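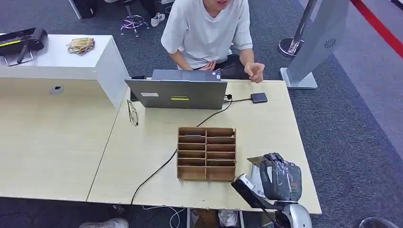

Frerichs Mail and Print Desk

Section 4. Setting Up the Card Sorting Desk

This section covers the desk used for sorting printed cards into the twelve-slot cardboard organizer. It assumes the furniture is already in position and that you have read Section 3 (Card Stock and Storage). Allow half an hour the first time. After that, the morning set-up takes a few minutes.

4.1 What you need

Cardboard organizer, assembled, with its dividers
Laptop and its power supply
One pen
The cards to be sorted, in their wrappers
The Clenell slot list for the current month
Blank slot labels

The slot list is kept with the spare labels in the supply drawer. If the list in the drawer is last month's, ask Darius Chiriac for the new one before you start. The April list added postcards to slots that used to hold bookmarks, and an old list will put them in the wrong place.

4.2 Placing the organizer

1. Clear the middle of the main desk and wipe it with a dry cloth. If there is label glue on the surface, use the citrus cleaner and let the desk dry before going on.

2. Set the organizer down with a short side toward the edge where the sorter will work. The slots should run in two columns, six slots in each.

3. Check that all four corners sit flat. A corner that lifts usually has a flap folded the wrong way underneath. Turn the organizer over and refold it.

4. Press each divider down into its notches. Start at the back row and work forward.

5. Leave a hand's width of open desk between the organizer and the front edge. This strip is where cards are squared up before they go in.

Note: The organizer is cardboard and will soften if it gets damp. Keep drinks off both desk sections. If the bottom has started to sag, replace the whole unit. Tape on the inside of a slot catches the card edges.

4.3 Laptop and cables

6. Put the laptop behind the organizer, with the lid toward the organizer and the keyboard toward the person keeping the record. The two people work facing each other.

7. Open the laptop and sign in to Skosix with the desk account. The record sheet opens by itself. If it asks for a station number, enter 2233.

8. Run cables to one side of the organizer. They must not pass under it or across the squaring strip.

9. Any cable that hangs over the front edge should have enough slack to reach the floor without pulling on the laptop. Tuck the slack under the desk, away from feet and chair wheels.

10. Use the round cable grommet in the back panel of the left desk section for cables that stay in place. Cables you take home at the end of the day can lie on the desktop.

Caution: Do not lift the organizer over an open laptop. Close the lid first, or move the laptop out of the way.

Phones, glasses and other personal things may stay on the desk beside the laptop. Keep them out of the slots, including the slots you are not using. The pen may be kept in an upper-left slot if the slot list shows that slot as free.

4.4 Numbering the slots

11. Number the slots from the upper left, going down the left column first (1 to 6) and then down the right column (7 to 12). "Upper" means the end nearest the laptop.

12. Write one label for each slot in use. Block letters are easiest to read from both sides of the desk.

13. Stick the label to the top of the divider in front of the slot. Slots with no label are spare.

The record keeper sees the numbers upside down. Nelu Furtună suggests reading slot numbers aloud for the first batch until both people are used to the layout.

4.5 Preparing the cards

14. Open one wrapper at a time. A full Kumonex wrapper holds 17 cards. If the count is short, write the number on the wrapper and put it aside for return.

15. Stand the cards on their long edge and tap them on the desk until the edges line up. Do not bend the stack to loosen it.

16. Look at the corners. The scenery cards have rounded corners, and a bent one shows up quickly when the stack is squared. Take out any card with a creased corner or a scratch across the print.

17. Find the lettering and turn all the cards the same way up. Some designs need a second look. On the autumn trees card, the trunks appear again as a reflection in the upper part of the print, and it is easy to take it for upside down. Go by the lettering and ignore the trees.

Caution: The printed side marks easily. Clean, dry hands only, and no hand cream before sorting.

4.6 Handing over a card

Cards are passed one at a time. Passing a bundle is quicker, but the record then has to be corrected later, and that takes longer than the time saved.

18. Hold the card upright by one side or an upper corner, with the print facing the person or hand receiving it. Leave the lower part free.

19. Wait until the card is held securely from the other side before you let go. A thumb on the face and fingers behind or below the lower edge is a good grip. Keep the thumb off the lettering if you can.

20. Let go without pulling. If the card tilts, take hold again and start over.
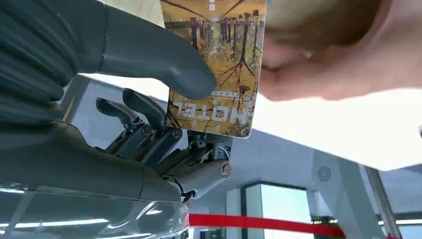 21. Call out the design name. The record keeper enters it and reads back the slot number.

22. Lower the card into the slot with the lettering at the bottom. Let it drop the last little bit on its own.

23. If a card falls on the floor, check both faces before passing it again.

4.7 Closing down

Stop when the wrapper you are on is finished, even if there are a few minutes left. A half-used wrapper is the most common cause of a wrong count the next morning.

24. Empty the slots in number order and band each design separately. Use paper bands.

25. Compare each band with the record sheet. A difference of 2 or more cards has to be recounted by the other person.

26. Save the sheet, sign out of Skosix and close the laptop.

27. Leave the organizer on the desk if sorting continues the next day. Otherwise pull out the dividers, fold the unit flat and store it upright in the supply cupboard.

For missing labels, damaged dividers and designs that are not on the slot list, see Section 5.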